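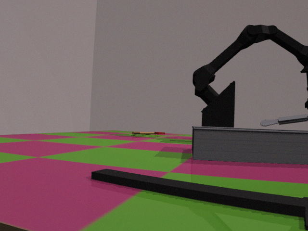
June, started writing this at half past four with tea

Reed organ, the Grovisow, serial 919. Day three on it, and I've got a bit behind with the notebook so some of this is from memory and from the pencil scrawl on the back of the delivery note.

Action is out. The keys came up without any fuss once I'd found the last screw, which was hiding under the felt at the treble end (of course it was, and I'd already been round that rail twice). Keys are all in the long tray in order. Please don't tip the tray. They are numbered but the numbers are in somebody's very faint Victorian pencil and I can't read a good half of them, so I've drawn a diagonal line right across the lot in chalk. If they do get muddled, the line will put them back.

Bellows first. The cloth on the reservoir is far worse than I told Silviu Furtună on the phone. I'd said a patch or two, and I'll have to ring him back and unsay it. It's cracked along every fold and somebody has been over the cracks with what looks like black bathroom sealant, which has gone hard and pulled the cloth with it. I got a corner up with the warm iron and the old hide glue underneath let go beautifully, but the sealant just smears. Ended up slicing it away with the thin palette knife and then scraping. Slow, smelly, quite satisfying in places. The boards underneath are sound apart from one split running in from the hinge side, and that closes up with finger pressure, so glue and a clamp overnight should see to it.

The two exhausters (the feeders the pedals work) are better. Cloth still bends. I'm going to recover them anyway while it's all on the bench, otherwise we'll be doing this again in two years and he'll be cross, quite rightly.

Cloth: the Wasus rubberised stuff is on its way, £40 for the piece, and I asked for the thinner one. Last time we used the heavier weight on a small reservoir it fought the springs all the way and the poor thing wheezed. If the heavy arrives by mistake, send it back, don't cut it.

Glue: made up a small pot of the Cevano pearl. Soaked it from breakfast, warmed it after lunch, and it was stringy by two o'clock so I let it down with a bit more water. Reminder to self that the lid of the glue pot does not fit the pot, it fits the old pot, and the old pot is the one with brushes in. I've done that three times now.

Right, the reeds, the nice part. I pulled the whole of the front set with the hook and laid them out on a towel. Most just want a clean. There's a grey fluff packed into the slots that I take to be a century of church carpet, and a soft brush shifts it, always stroking from the rivet towards the tip. I did one the other way without thinking and felt sick, but it was fine and the tongue is still sitting where it should.

Four are silent. Three of those came back once the dirt was out of them - lovely moment, the bottom F sounded like a cow in a tunnel. The fourth, the A above middle C, is cracked right at the root and there's no saving it. I can get a note out of it by blowing hard, but it slides about and then buzzes. There's a box of odd reeds from the chapel organ we broke up and I found one a semitone flat in the same width, so the plan is to fit that and bring it up by scraping at the tip. Tiny strokes, then let it cool, then check. I always forget how much the heat of my fingers drops the pitch and end up chasing it.

Two tongues had green spots near the rivet. I tried the 4000 grit paper on one, very lightly, with a slip of brass shim under the tongue to hold it up. It cleans well but it did sharpen the note a shade. Stopped there and I'm leaving the other green. It's on speech, it's in tune with its neighbours, it can keep its spots.

Pitch: the organ isn't at modern concert pitch and I'm not dragging it there. I've taken the C an octave above middle as the reference and I'll tune the rest to agree with it. The Leone tuner copes if you set the offset by hand, though it loses interest altogether in the bottom octave and I went by ear there, against the octave above, listening for the beats to stop.

Springs next. Two of the pallet springs are missing and someone has used bent hairpins, which I'm rather fond of and have put in the tin with the other finds. Proper replacements need 188 mm of wire each before bending, measured off a good one straightened out. I bent one as a trial and it's a bit strong, so the key feels like pushing a doorbell next to the others. Will open the coil slightly tomorrow before making the second.

Stop action is stiff. Candle wax on the sliders helped the Diapason but the Vox Humana won't budge at all, and when I looked in from the back the little fan paddle is jammed against its housing. Card spindle has swollen, I think? Leave it somewhere dry and look again before forcing anything.

Finds from under the keys so far: a hymn number card, the hairpins, a peppermint, a mouse nest (old), a farthing. Tin's on the windowsill. He'll want the farthing.

For tomorrow:
Clamp off the reservoir board, check the split.
Cut paper patterns for the folds BEFORE touching the new cloth.
Fit the spare A, let it settle, tune it last.
Second pallet spring.
Ring Silviu about the reservoir and ask whether he wants the pedal carpet replaced in red or in the brown it used to be. There's a scrap of the brown under the brass strip and I've left it in place so he can see it.

Ten to six. Glue pot off at the wall, iron unplugged.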